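Finishing Room Automation, Clovdale Site
Progress report to the Soltent Workplace Fund
Prepared by Salma Belkadi, finishing room lead
Covers the period through May

Where we are

We're past the halfway point and I'm glad to say the finishing room looks and feels like a different place from the one I described in the application. The folding cell is running on both weekday shifts, the teaching table is set up by the north windows, and all eight people on the finishing team have now spent time at it. When I wrote the last report only three had, and two of those were me and the person I'd talked into going second!

For anyone at Soltent who is new to the file: Kazmi finishes table textiles, mostly napkins, runners and small decorative cloths, for shops and event companies. Everything that comes off the sewing machines passes through our room to be checked, trimmed, folded and boxed. Before the grant all of that was done by hand, standing, and the folding was the part people went home sore from. The grant pays for one robotic folding cell from Vekenine, the teaching equipment that goes with it, and paid hours for the team to learn it properly instead of squeezing it in between orders.

What the cell does now

Plain cotton napkins are its daily bread. It picks one from the stack, lays it out, makes two folds and sets it on the outfeed. In our best week so far it folded 2217 napkins that passed inspection without anybody touching them up. Our target for the end of the grant is 3000 a week, and I think we'll get there once the second stack feeder is in. The feeder arrived with the wrong bracket. Vekenine has shipped a new one and we have a fitting day penciled in with their technician.

Linen is coming along more slowly. It holds a crease from the sewing room and the cell sometimes reads the crease as an edge, so it goes for the wrong spot. The team suggested sending linen through the steam press first, which we used to do last. It costs us a reshuffle of the room, but the first days on the new order have been good and we want to keep it.

What has changed for the people

This is the part I most enjoy writing. Nobody's hours have been cut, as we promised in the application, and nobody has been moved out of the room. What people do in a shift has changed a lot, though, and I want to set that down as plainly as I can, including the bits that haven't gone smoothly.

Folding used to fill more than half of a normal shift. Now one person tends the cell, and the others inspect, trim, mend and pack. We swap every two hours. The first rota had people on the cell for a full shift and they hated it: too much waiting, then three things at once. The two-hour swap came from the team and it works far better.

Inspection has become a bigger and more interesting job. With more time per piece we're catching loose hems before boxing that we would have found out about from a customer's email. Two people have asked to learn machine mending so they can fix those hems on the spot, and the sewing room has agreed to take them on Monday mornings.

Pay was the hardest conversation. People who teach the cell are doing skilled work and the old pay bands had nothing for it. After a fair amount of back and forth, management has agreed to a teaching allowance for any hour spent at the table. It's paid from our own budget and isn't charged to the grant. I'd still like to see it written into the bands permanently and I will keep pushing for that.

Noise is a complaint I haven't solved. The vacuum pump on the cell isn't loud, but it has a whine to it and the packing bench is right beside it. We've priced an enclosure and I'll come back to this under spending.

Teaching by hand

The teaching table works like this. A person holds a gripper with the same kind of fingers the cell uses and handles the cloth with it, over and over, while a camera on the gripper records. Those recordings go to Vekenine, who use them to improve how the cell handles that fabric. No programming is involved for us. What matters is knowing cloth, and our people know cloth extremely well.

We've recorded 1000 takes on plain cotton and stopped there for now, as Vekenine was happy with them. The metallic decorative range is next, and we have 300 takes done. These are the pieces I was most nervous about. They're ribbed, shiny and they don't like to lie flat, and the hem is a good deal stiffer than the body of the cloth, so a grip that's fine in one place is wrong an inch over.

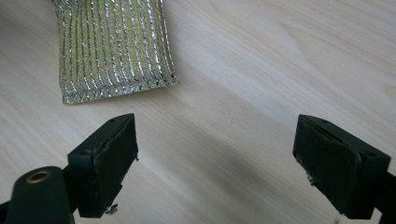
Page last changed: May, by S. Belkadi

On the metallic range, the stitched hem pulls the silver threads into a tighter band, and along it you get little frayed ends sticking out. By hand we'd pinch just inside that band without thinking. With the gripper you have to decide where to go in and how wide to open, and the first afternoon at the table was mostly people laughing at themselves and starting over. By the second session they were comparing approaches like cooks comparing knives. I loved it.

The wear on the finger pads is something we raised with Vekenine. Rough edges on a pad can catch a metallic thread, so pads are now checked at the start of each session and we keep a spare set in the drawer. We also wipe the table down between batches.

Spending

The cell and the teaching equipment are paid in full. Training hours are a little under plan, because two sessions were postponed during the spring rush, and those will be made up. We would like to move part of the unspent travel line to the pump enclosure. A separate request with the quote will follow, and we won't order anything before we have your answer.

Next steps

Fit the second feeder and retest cotton at the higher rate.
Finish the takes on the metallic range, then let the cell try it on seconds only.
Settle the room layout with the steam press at the front.
Get the first two people through mending training.
Ask the whole team, without me in the room, what they'd change about the rota.

If anyone from Soltent would like to visit, mid-morning is best, when the cell and the teaching table are usually both in use. You're welcome to try the gripper yourself. Wear flat shoes and ask for me at the loading door.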